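A Summer Among the Ropes

Well, I am back at my own desk, with my own teapot, and with a head so full of boat words that I asked for a "fathom of ham" at the deli counter last week. I promised several of you a proper account of the Semholm job, so put the kettle on, as it will be a long one.
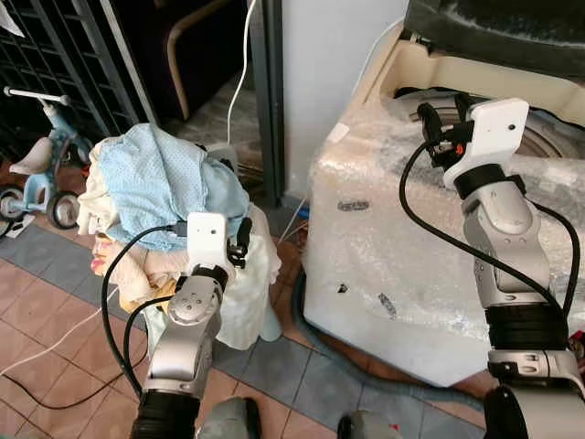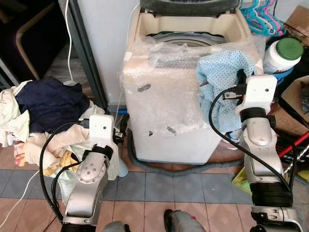
The job was to put a whole harbour museum into English, every label and every spoken minute of the audio guide, from Danish that had been written over many years by people who knew their boats far better than I ever will. I translate manuals and letters for most of the year, with the odd cookery book when I am lucky, and I thought a small museum would be a gentle change. It was a change, certainly! My first proper stumble was over the word "tromle", which I knew perfectly well from household things. It is what you see inside a washing machine like the one up there with its lid tipped back and the bubble wrap all over it, and so "drum" came out of my fingers without my brain being asked. On a boat it is the part of the winch that the rope winds on, and in English that can be a drum or a barrel depending on the sort of winch and, as far as I can tell, on who taught you to sail. I spent most of a morning on it. In the end we had "drum" on the label for the steam winch and "barrel" for the old wooden windlass, and I have made my peace with that, more or less.

Semholm is the kind of place where the harbour is the middle of everything. There is a bakery, a chandler's shop that sells ice cream in the warm months, and the museum, in what used to be a net store and still smells like one. I stayed upstairs from the chandler's and could hear the rigging tapping all night, a sound I loved for two nights and then bought earplugs for.

The museum's pride is the Varma, an old fishing boat that carried her catch home alive in a sort of flooded box in the middle of the hull, with holes in the planks so the sea could come and go. The Danish for a boat like that is "kvase". English has "well-smack", a word I had never once said aloud and which made the first visitors I tried it on giggle. I went back and forth. If you write "well-smack" you are correct and have lost half the room, and if you write "fishing boat" you have thrown away the very thing that makes her worth visiting. I settled on "well-smack" the first time she appears, with a plain sentence straight after it about the fish swimming home in her belly, and simply "the Varma" from then on. People remember a name.

There were 716 labels. I know the number because they came to me in one enormous spreadsheet, and the row at the bottom looked at me every evening. Some were a single word ("Bucket") and some went on like a novel. One, beside a cork lifejacket, told the story of three generations of one family and only got round to the lifejacket in the last line. I was tempted to trim it and I am glad I left it alone, for I saw a woman stand and read the Danish one right through with her hand on the rail.

The audio guide was a different sort of work and I liked it best. It runs for 50 minutes if you walk at the speed they hope you will walk. Written Danish of that age is full of long, patient sentences that you can read happily with your eyes, but try listening to one in a draughty shed while a small child pulls at your coat. So I read everything aloud as I went, walking from case to case with my pages, and wherever I ran out of breath I put in a full stop. It is not a very scientific method. The recording was done by a firm called Mimumico, who were patient souls and let me sit in the corner on a fish crate, and the English voice was Rangi Brunton, who grew up around boats on the other side of the world and had opinions about every rope I had named. I'd put "the rope that hoists the sail" in one place, thinking of visitors who had never sailed, and Rangi read it beautifully and then put down the page and asked, very politely, whether I would mind awfully if it were a halyard. We compromised. It is "the halyard, the rope that hoists the sail", and it takes a second longer, and we were both content.

Then there were the place names, oh dear. The old skippers had their own names for every shoal and headland, and half of those names aren't on any chart. Some mean something plain, like the Grey Hen or the Widow's Step, and some had worn down until even the locals couldn't say what they had once meant. Do you translate a rock? I decided that if a visitor might stand on the quay and point at it, it should keep its Danish name, so they could ask a local about it and be understood, and I gave the meaning in brackets where we knew one. Bronwyn Doolan, an old colleague from my Gondham days, thinks I should have Englished the lot. We have had this same disagreement about streets, cheeses and football clubs, and I expect we shall have it about rocks until one of us retires.

The hardest piece was the shortest. Outside the door there is a board with a verse on it, eight lines, written by a skipper's wife one January when the boats were late in. It rhymes in Danish, in a simple, swinging way, and she plainly wasn't trying to be a poet. I made five versions. The first rhymed and sounded like a birthday card. The second didn't rhyme and sounded like a weather report. I won't drag you through the others, but the one on the board now has the swing of it without the rhymes, apart from the last two lines, where one turned up by itself and I hadn't the heart to send it away.

If any of you ever take on something like this, do ask to see the objects before you start on the words. I did the first batch from home with only the spreadsheet, and I had to redo a good part of it when I got there and found that my "hook" was as tall as I am and my "small chest" was a tea caddy. Ask, too, who will be reading the labels. At Semholm it is a lot of families off the ferry, in a hurry, with sandwiches, and I kept them in mind more than I kept the experts in mind.

I have a dishwasher manual to finish by the end of the month and then I'm hoping to get the glossary into a shape fit to share, as a few of you have asked for it. It currently has coffee on it.

Last updated: August 17, 2022

Comments

marsh_hen
Loved this. My grandad always said barrel for the windlass and would have had words with you about drum, but he had words with everybody.

Bronwyn Doolan
I stand by what I said about the rocks. Lovely piece though, and please send me the verse.

PeterInTheShed
Is the audio guide only on the museum's own handsets or can you get it on your phone? We are over that way next summer with my sister, who doesn't manage well with headphones.

Tilda K.
I do subtitles and had the same trouble with ropes. In the end I kept a drawing of a boat taped to the wall with everything written on it in two languages. Would love the glossary, coffee and all.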